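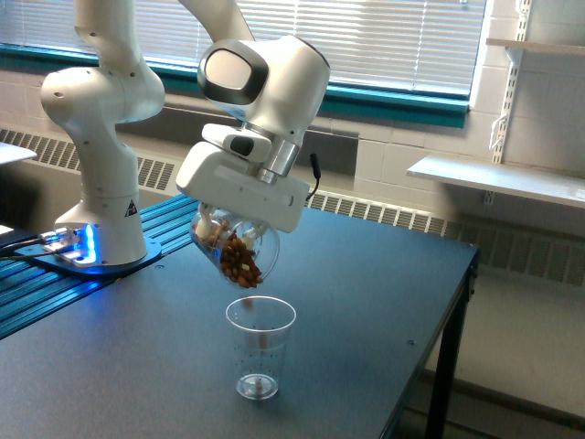
Abb. 1: Weißer Roboterarm mit gekipptem Behälter über einem Becher

Wer sitzt auf dem Podium? Frauen in öffentlichen Diskussionsveranstaltungen der Hochschule Clillau

Projektbericht im Modul Empirische Praxis
Vorgelegt von Réka Rácz, Dénes Pintér und Hajnalka Vida
Betreuung: Ildikó Vincze
Abgabe: 27. September 2021

1. Ausgangspunkt

Die Hochschule Clillau veranstaltet in jedem Semester Podiumsdiskussionen, Buchvorstellungen und Gastvorträge, die auch für Besucherinnen und Besucher aus der Stadt offen sind. Im Gleichstellungsplan steht, dass Podien »nach Möglichkeit ausgewogen« besetzt werden sollen. Eine Auswertung dazu gab es bisher nicht. Unsere Gruppe wollte wissen, wie die Podien tatsächlich besetzt waren, wer moderiert hat und wie die Redezeit verteilt war.

Die Idee entstand im Seminar von Ildikó Vincze, nachdem wir dort einen Text über Redeanteile in Gemeinderäten gelesen hatten. Ursprünglich wollten wir zusätzlich die Stadtbibliothek in Dutari einbeziehen. Das haben wir aufgegeben, da die Bibliothek ihre alten Programme nicht aufbewahrt.

2. Material

Grundlage ist das Veranstaltungsarchiv der Pressestelle. Es enthält Ankündigungstexte, Plakate und zum Teil Tonaufnahmen. Wir haben daraus alle Veranstaltungen ausgewählt, bei denen mindestens drei Personen auf dem Podium saßen und die nicht nur für Mitglieder eines Fachbereichs gedacht waren. Reine Lesungen und Festakte blieben außen vor.

Insgesamt haben wir 398 Auftritte erfasst. Ein Auftritt ist bei uns eine Person in einer Veranstaltung; wer mehrmals eingeladen war, taucht also mehrmals auf. Für jeden Auftritt haben wir die Rolle (Moderation, Podium, Grußwort), das Fachgebiet und das Geschlecht nach der Anrede im Ankündigungstext notiert. Dieses letzte Vorgehen ist grob. Wo die Anrede fehlte, haben wir auf der Seite der jeweiligen Einrichtung nachgesehen, und wenn auch das nichts ergab, blieb das Feld leer.

Bei 28 Veranstaltungen lag eine vollständige Tonaufnahme vor. Für diese haben wir die Redezeit gemessen, und zwar jeweils in den ersten 30 Minuten der Diskussion nach der Vorstellungsrunde. Die Fragerunde mit dem Publikum haben wir nicht gemessen, weil die Fragenden auf den meisten Aufnahmen kaum zu verstehen sind.

Dazu kamen sechs Gespräche mit Personen, die selbst Podien organisiert haben. Vier davon fanden im Juli per Videokonferenz statt, zwei im Büro der Gesprächspartner. Alle Gespräche wurden nach demselben Leitfaden geführt, der im Anhang steht.

3. Vorgehen und Aufteilung der Arbeit

Hajnalka Vida hat die Erfassungstabelle angelegt und die Ankündigungstexte codiert. Dénes Pintér hat die Aufnahmen abgehört und die Zeiten mit dem Programm Umari eingetragen. Die Gespräche hat Réka Rácz geführt und zusammengefasst. Ein Teil der Ankündigungen wurde von zwei Personen unabhängig voneinander codiert. Abweichungen gab es vor allem bei der Rolle »Grußwort«, weil manche Gäste nach dem Grußwort auf dem Podium sitzen blieben und mitdiskutierten. Wir haben sie dann als Podiumsgäste gezählt.

Das Messen der Redezeit hat deutlich länger gedauert als geplant. Zwischenrufe und kurze Zustimmungen (»ja«, »genau«) haben wir zunächst mitgestoppt, nach einer Besprechung mit der Betreuerin aber wieder herausgenommen und die bereits fertigen Aufnahmen noch einmal bearbeitet.
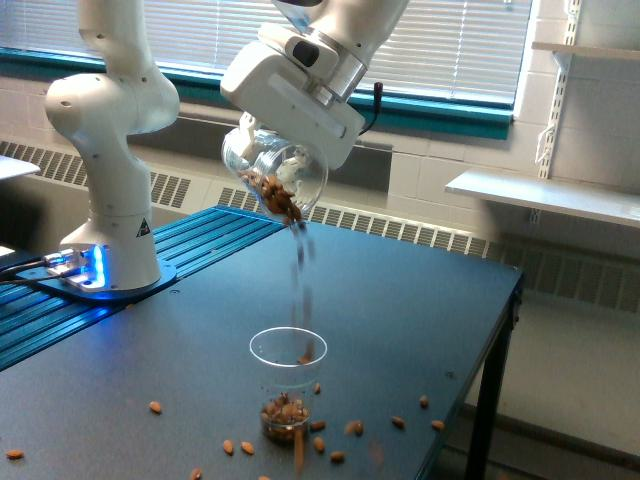 Abb. 2: Zwei Roboterarme am Arbeitstisch, Mandeln im Glas über einem Becher

4. Ergebnisse

Männer stellen in unserem Material die Mehrheit der Podiumsgäste. Bei der Moderation ist das Verhältnis umgekehrt, dort sind Frauen häufiger vertreten. In mehreren Veranstaltungen war die Moderatorin die einzige Frau auf der Bühne. In den Ankündigungstexten steht ihr Name dann meistens am Ende und oft ohne Angabe des Fachgebiets.

Nach Themen aufgeschlüsselt ergibt sich kein einheitliches Bild. Podien zu Bildung und Gesundheit waren weitgehend ausgeglichen besetzt, Podien zu Wirtschaft und Technik nicht. Die Reihe »Antal-Gespräche«, die seit mehreren Jahren von wechselnden Fachbereichen ausgerichtet wird, schwankt stark von Semester zu Semester. Das hängt offenbar davon ab, wer gerade einlädt.

Bei der Redezeit fielen die Unterschiede kleiner aus, als wir vermutet hatten. Auf ausgewogen besetzten Podien sprachen Frauen und Männer ähnlich lange. War nur eine Frau eingeladen, lag ihr Anteil meist unter dem, was bei gleicher Verteilung zu erwarten wäre. Sie kam außerdem oft erst spät zum ersten Mal zu Wort — in der Regel folgte die Moderation der Reihenfolge auf dem Plakat.

5. Aus den Gesprächen

Die Organisierenden nannten als größte Schwierigkeit die knappe Vorlaufzeit. Gergely Fülöp, der mehrere Abende der Antal-Gespräche vorbereitet hat, beschrieb es so: »Wenn jemand absagt, rufe ich die Leute an, die ich schon kenne. Und das waren bei mir lange dieselben vier Kollegen.« Zwei andere Befragte führen inzwischen eigene Listen mit möglichen Gästen, die sie aber nicht untereinander austauschen. Eine Befragte hielt die Besetzungsfrage für überbewertet und wollte lieber über Honorare sprechen, die an der Hochschule sehr unterschiedlich gehandhabt werden. Darauf waren wir nicht vorbereitet und haben den Punkt nur kurz aufgenommen.

6. Grenzen der Untersuchung

Wir wissen nicht, wer eingeladen wurde und abgesagt hat. Absagen sind im Archiv nicht vermerkt, und die Befragten konnten sich nur an einzelne Fälle erinnern. Auch die Tonaufnahmen sind keine Zufallsauswahl: Aufgezeichnet wurde vor allem im großen Hörsaal, kleinere Abende fehlen. Die Ergebnisse zur Redezeit gelten deshalb nur für diesen Teil des Materials.

7. Weitere Schritte

Die Tabelle wurde ohne Personennamen an das Gleichstellungsbüro übergeben. Es wäre sinnvoll, künftig auch Einladungen und Absagen festzuhalten; ein Vordruck dafür liegt diesem Bericht als Anhang C bei. Die Pressestelle hat angeboten, ihn im nächsten Semester bei zwei Veranstaltungen auszuprobieren.

Anhang A: Codierbogen
Anhang B: Gesprächsleitfaden
Anhang C: Vordruck Einladungen und Absagen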